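Chapter 4
Sorting and Placing on an Open Worktable

4.1 Scope of the chapter

The preceding chapter treated storage in closed bins, where the walls of the bin decide the position of the goods. On an open worktable this help is missing. The position of each item depends on how it is set down, on the surface beneath it and on the space left by its neighbors. This chapter covers the layout of the table, the choice of tray, the treatment of mixed sizes and the order of placement. Loads that roll or pour are left to Chapter 5.

4.2 Terms

The work surface is the full top of the table, covered or bare. The tray zone is the part of the surface occupied by a tray, including its rim. The staging zone is the part where items rest before they are sorted. The clearance strip is the bare surface between the two. An item is said to be staged when it rests in the staging zone, in transit when it has left the surface, and placed when it rests inside the rim of a tray.

Plain cubes are used for most exercises in this book. A cube has the same height on every face, so a change of resting face does not change the clearance needed above it. Size and color can then be studied separately. In Figure 4.1 one blue cube is in transit while a smaller blue cube and a small red cube are staged on the cloth; the tray is empty.
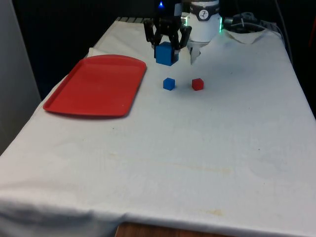 Mirta Figueroa objects that a cloth has no place on a sorting table at all: it creeps under load, it takes up stains, and a small cube set down near a fold will not sit square. Her preference is a bare top, wiped between runs. The objection is sound for heavy goods. For light items a cloth is acceptable if it is pulled flat and fastened on the underside of the table.

4.3 Trays and rims

A raised rim keeps placed items from sliding out when the tray is carried. It also sets the lowest height at which an item may cross into the tray zone. The Bundgaard rule, used throughout this chapter, asks that the lowest point of the item pass the rim with a margin of at least 2 cm. For a tray that is filled from one side only, the far half is filled first.

4.4 Mixed sizes

When items of two sizes share a color, the sorting key must be stated before work begins. Sorting by color puts the large and small blue cubes together. Sorting by size parts them and may leave the small blue cube beside a red one. Neither result is wrong - but a record that omits the key cannot be checked later. In the Groreo exercises at the end of the chapter, the key is written on the first line of the worksheet.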